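Guide d'installation du poste de vente Fulell – bijouteries et horlogeries
Section 4 : Réception, étiquetage et mise en stock des pièces
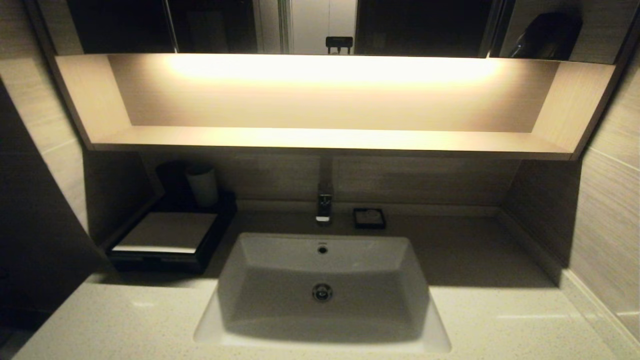 GESTION DU STOCK

4.1 Objet de la section

Cette section décrit l'enregistrement des bijoux dans Fulell, l'impression des étiquettes et le contrôle du stock avant l'ouverture du point de vente. Elle s'applique aux boutiques indépendantes comme aux corners reliés à un siège. Les paramètres généraux (langue, devise, taux de taxe) doivent avoir été saisis selon la section 3.

Les pièces en dépôt-vente et les pièces reçues pour réparation ne sont pas traitées ici. Se reporter aux sections 6 et 7.

4.2 Éléments nécessaires

Le terminal Fulell, connecté au réseau de la boutique
La balance de précision Duvska, avec sa masse d'étalonnage de 100 g
L'imprimante d'étiquettes Woo et un rouleau d'étiquettes à queue
Le lecteur de codes, livré avec le terminal
Le bon de livraison du fournisseur et les certificats des pierres

Note : les étiquettes à queue d'un autre format que celui du rouleau d'origine peuvent être utilisées. Le gabarit doit alors être modifié dans Réglages > Imprimante > Gabarit.

4.3 Raccordement et étalonnage de la balance

1. Poser la balance sur un plan stable, à l'écart des bouches de ventilation.
2. Régler les pieds jusqu'à ce que la bulle soit centrée dans le niveau.
3. Relier la balance au terminal par le câble fourni, puis la mettre sous tension.
4. Laisser chauffer l'appareil pendant 28 minutes. L'indicateur STAB cesse de clignoter.
5. Sur le terminal, ouvrir Périphériques > Balance et appuyer sur Étalonner.
6. À l'invite, déposer la masse de 100 g au centre du plateau. Utiliser la pince, jamais les doigts.
7. Attendre l'affichage de la valeur, puis valider. L'écran doit indiquer 100,00 g.
8. Retirer la masse et vérifier le retour à zéro.

ATTENTION – Ne pas déplacer la balance après l'étalonnage. Tout déplacement, même sur le même comptoir, impose de reprendre la procédure à l'étape 2.

Si le message E-601 apparaît, la masse n'a pas été reconnue. Contrôler la propreté du plateau, fermer le pare-brise et recommencer à partir de l'étape 5. Lorsque le message persiste après trois essais, débrancher la balance et contacter le service technique Unwood.

4.4 Création d'une fiche article

Chaque pièce unique reçoit sa propre fiche. Les articles identiques et non sertis (chaînes, fermoirs, puces d'oreilles) peuvent partager une fiche avec quantité.

1. Dans le menu Stock, choisir Nouvelle fiche.
2. Sélectionner la famille : bague, alliance, collier, bracelet, boucles d'oreilles, montre, autre.
3. Saisir le métal et le titre en millièmes.
4. Placer la pièce sur la balance et appuyer sur Lire le poids. La saisie manuelle reste possible, mais elle est signalée par un astérisque dans l'historique.
5. Pour une pièce sertie, ouvrir l'onglet Pierres et renseigner la nature, la taille, le poids en carats et, s'il existe, le numéro de certificat.
6. Pour une bague ou une alliance, indiquer le tour de doigt et préciser si la mise à taille est possible.
7. Saisir le prix d'achat hors taxes et le prix de vente toutes taxes comprises.
8. Appuyer sur Enregistrer. Le numéro interne est attribué automatiquement et ne peut plus être modifié.

Note : le poids lu à l'étape 4 est le poids total. Fulell calcule le poids de métal par déduction des pierres déclarées à l'étape 5. Un écart entre ce résultat et le bon de livraison provient le plus souvent d'une pierre oubliée ou d'une confusion entre grammes et carats.

Les alliances vendues par paire font l'objet de deux fiches liées. Créer la première, puis utiliser Dupliquer et lier. Le retrait d'une fiche liée du stock déclenche un avertissement à la caisse ; il n'empêche pas la vente séparée.

4.5 Import d'un fichier fournisseur

L'import évite la saisie pièce par pièce pour les livraisons importantes. Le fichier doit être au format CSV, encodé en UTF-8, avec le point-virgule comme séparateur. La limite est fixée à 1 000 lignes par fichier. Au-delà, scinder le fichier.

1. Ouvrir Stock > Import et sélectionner le fichier.
2. Associer chaque colonne à un champ Fulell. L'association est mémorisée par fournisseur.
3. Lancer le contrôle. Les lignes en erreur sont affichées en rouge avec leur motif.
4. Corriger les lignes à l'écran ou les exclure.
5. Valider l'import. Les fiches sont créées avec le statut À peser.
6. Peser chaque pièce. La fiche passe au statut Disponible dès que le poids est enregistré.

ATTENTION – Un import validé ne peut pas être annulé en bloc. Les fiches créées par erreur doivent être archivées une à une.

4.6 Impression et pose des étiquettes

1. Charger le rouleau, face imprimable vers le haut, et refermer le capot de l'imprimante Woo jusqu'au déclic.
2. Imprimer une étiquette d'essai depuis Réglages > Imprimante > Test.
3. Vérifier que le code est centré et que le texte ne déborde pas sur la queue. Corriger le décalage si nécessaire.
4. Sélectionner les fiches à étiqueter et appuyer sur Imprimer.
5. Passer la queue dans l'anneau ou autour du corps de bague, puis coller les deux faces l'une contre l'autre.
6. Lire le code avec le lecteur. La fiche correspondante doit s'ouvrir.

Ne pas coller l'étiquette sur une perle, une opale ou une surface émaillée. Pour ces pièces, utiliser un fil de coton et une étiquette volante.

Le prix peut être masqué au recto. Cocher dans ce cas Prix au verso dans le gabarit – l'option s'applique à toutes les familles, montres comprises.

4.7 Affectation aux emplacements

Un emplacement correspond à une vitrine, à un plateau ou à un coffre. La liste est définie par le responsable du point de vente, dans Réglages > Emplacements.

1. Ouvrir Stock > Affectation et choisir l'emplacement de destination.
2. Lire le code de chaque pièce déposée.
3. Appuyer sur Clore. Le terminal affiche le nombre de pièces et la valeur totale de l'emplacement.

Pour les transferts du soir vers le coffre, la fonction Transfert complet déplace en une seule opération le contenu d'une vitrine. Elle ne remplace pas la lecture des codes lors d'un inventaire.

4.8 Contrôle avant ouverture

Lancer Stock > Contrôle et lire toutes les pièces présentes, emplacement par emplacement. Le rapport distingue les pièces manquantes, les pièces mal placées et les codes inconnus. Compter environ une heure pour une boutique de taille moyenne. Un code inconnu désigne en général une étiquette imprimée depuis une fiche archivée ; réimprimer l'étiquette à partir de la fiche active.

Le rapport est enregistré sur le terminal et peut être exporté au format PDF. Pour la mise en service de la caisse, passer à la section 5.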